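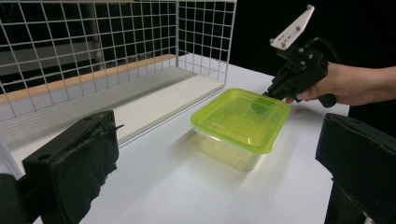 Green lid, white table.

**Rommel Agbayani** · 4/9/23

**1/** Several people asked me in messages how my shoulder is doing and what I did for it. I will write it in one thread, so I can send the link the next time. It is long. English is my third language, please be patient with me.

**2/** The problem was a frozen shoulder, left side. The doctor's name for it is adhesive capsulitis. It began in October. At first I only felt a pull when I reached for the seat belt. I thought I had slept on it badly.

**3/** After some weeks I could not put my hand in my back pocket. I could not wash my own hair with the left hand. At night the pain woke me up when I turned over, and then I was sitting in the kitchen at 3 in the morning, reading things on the internet which I should not read.

**4/** The internet told me it was my heart, my neck, my liver and my pillow. I bought a new pillow. It is a good pillow and I still use it, but it did nothing for the shoulder.

**5/** My mistake number one: I stopped moving the arm. It felt logical, because moving hurt. I kept it against my body like a bird with a bad wing. My wife told me to see someone. I said I would wait until the end of the month. I said this for more than one month.

**6/** Resa from my work had the same thing on her right side a few years ago. She saw how I was putting on my jacket and she knew it immediately. She gave me the number of Drornarent, the physical therapy office in Fullstead, next to the tire shop. Parking is behind the building. The entrance from the street is only for the dentist.

**7/** I went first to my regular doctor, who asked for an X-ray to see that there was no arthritis or something broken. It was clean. She also tested my blood sugar. I did not know that people with diabetes get frozen shoulder more often. Mine was normal. If you have this problem, please ask your doctor about it.

**8/** Then physical therapy. My therapist is Mr. Pascual. He is a quiet man with cold hands, and he apologizes for the hands every time. In the first visit he did almost no treatment. He measured how far the arm goes in each direction and wrote everything down. The worst was turning outward with the elbow at my side. It was nearly zero.

**9/** He told me three things I wrote on my phone:

- it usually goes away, but it can take a year or more
- pain that is gone soon after the exercise is acceptable
- pain that stays the whole evening means I did too much

**10/** About the money, because people ask. I pay $60 for each visit with my insurance. Before I met the deductible it was more. Please call your insurance before the first visit and ask how many visits they cover in one year. I did not call, and I was surprised by a letter.

**11/** With this price I could not go twice a week, and I told him so. I was a little ashamed to say it. He was not bothered at all. We made a plan with one visit every two weeks and the rest at home. If you are in the same situation, say it at the beginning.

**12/** My home program has four exercises. I will describe them, but they were chosen for my shoulder. Yours can be different.

**13/** First, the pendulum. I lean forward with my good hand on a chair and let the bad arm hang. Then I move my body a little, and the arm makes small circles. The arm itself should be lazy. I needed a week to learn how to make it lazy.

**14/** Second, the stick. I lie on my back with the elbow close to my side and hold a broom handle in both hands. The good arm pushes the bad one outward, slowly. I dislike this one the most and it helped me the most.

**15/** Third, walking the fingers up the wall. I put a small piece of tape where I stopped. My son asked who was measuring his height there, because the tape was at the height of his nose.

**16/** Fourth, the towel behind the back. Mr. Pascual did not allow this one at the beginning. I tried it secretly anyway, and the whole evening was bad. He added it later, when the pain at night became less.

**17/** I do them after a warm shower, in the morning and again before bed. I keep a paper on the fridge and make a mark for each session. Last week I made mark number 300. I showed the paper to Mr. Pascual, and he asked if he could take a copy for his other patients.

**18/** Now the part about the injection. My doctor offered a steroid injection in the joint. I was afraid and I said no at first. Later I said yes, when I was sleeping very badly. For me the nights became easier in the same week. It did not give me back the movement, the exercises did that. I am one person only, so discuss it with your own doctor.

**19/** Things I bought and did not need: a copper sleeve, a heating pad with an app, and a massage gun. All together $300. The massage gun is now with my brother-in-law and he is very happy.

**20/** What I can do today: wash my hair with two hands, take the seat belt without thinking, sleep on the left side for part of the night. What I cannot do yet: throw a ball, or reach the top shelf in the garage without a strange dance.

**21/** Turning outward is still behind the other directions. Mr. Pascual says this is common and that it often comes back late. My next visit is in two weeks and he will measure again.

**22/** To answer the question from my cousin: no, I did not go to the man who pulls the arm. A stiff joint which is also painful should not be pulled hard by somebody who has never seen your X-ray. This is my opinion, and my therapist agreed with it strongly.

**23/** If your shoulder gets stiffer every week, and another person also cannot lift it for you, please do not wait like me. If the pain comes suddenly with pressure in the chest or short breath, this is a different matter, and you call 911.

**24/** Resa wants me to add that she has recovered completely and plays volleyball. I have added it.

**25/** I will write again after the measuring. Questions are welcome, but I answer slowly on workdays.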